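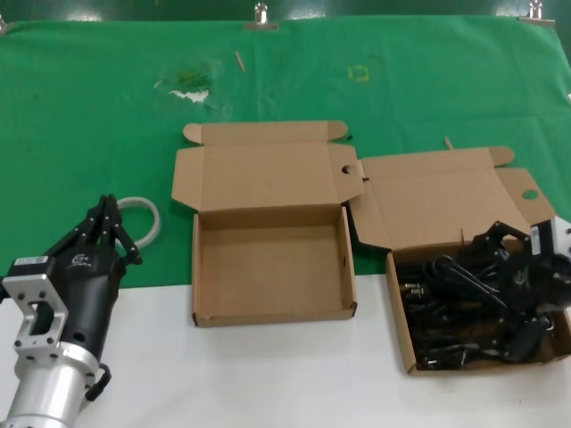
Posted by the speaker, packing and storage lead, Nurkham

Speaker notes – Cables in Boxes
February 12, 2021

Start with the number. The stockroom at Heltier held 2,101 loose power cords and adapters in July. People were buying new ones every month and dropping the old ones in a drawer. Pause, let them think about their own drawer.

Next, the box. We use a plain brown cardboard mailer with the lid attached. It ships flat and folds up without glue. The thumb hole in the side flap matters more than people expect when you open boxes all day. A case of 49 fits under one bench.

Say that we tried plastic bins first. They stacked badly and the lids went missing.
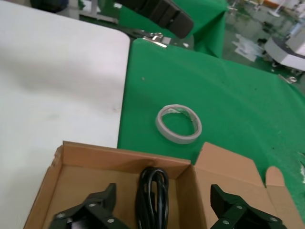 Then the table. Clip a cloth down over part of it and leave the rest bare. Small plugs don't slide on cloth, and binder clips are enough to hold it. Keep the tape within reach. Ask who has walked across a building for tape. Wait for hands.

Order of work:
Open two boxes, lids folded all the way back.
Put the tangle in one box and keep the other empty.
Pull one cable at a time, coil it, move it over.
Close the full box before starting the next.

The Akbari site skipped the last step and ended up with 113 open boxes on the floor. Tell this one quickly, it gets a laugh but it runs long.
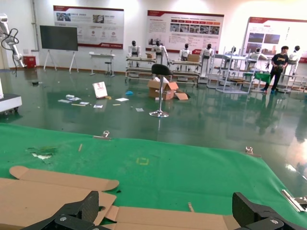 Reading time: 2 minutes

Folding. Crease every score line before you lift the walls. If a flap sits loose, go back and press it again. A box folded in a hurry opens up on the shelf.

A square of yellow tape on the cloth makes a good mark to work from. Replace the cloth when it wears through.

Costs, if asked: Plikasen orders 2,000 boxes at a time and lasts almost a year on that. Labels are extra. I don't have the label price, so offer to send it.

Take questions from the back of the room first.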